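Brarkwood equipment plan — gallery

We have until October to decide on a second arm for the Brarkwood room. Annick Dufour is keeping the budget, and the quotes from Nimel and Dalsgaard are both in. Spare gripper fingers are $157 a set, more than we had planned for.
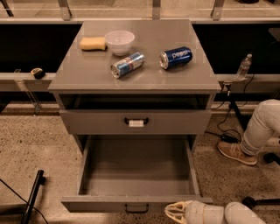 Drawer work at the gray cabinet.
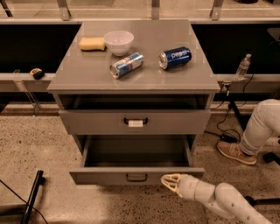 Lower drawer open, arm at the right. Sponge, bowl and two cans on top.

Still to price: a mobile base, cable covers and shipping — roughly $1028 together. Comments go to Annick before the order is placed.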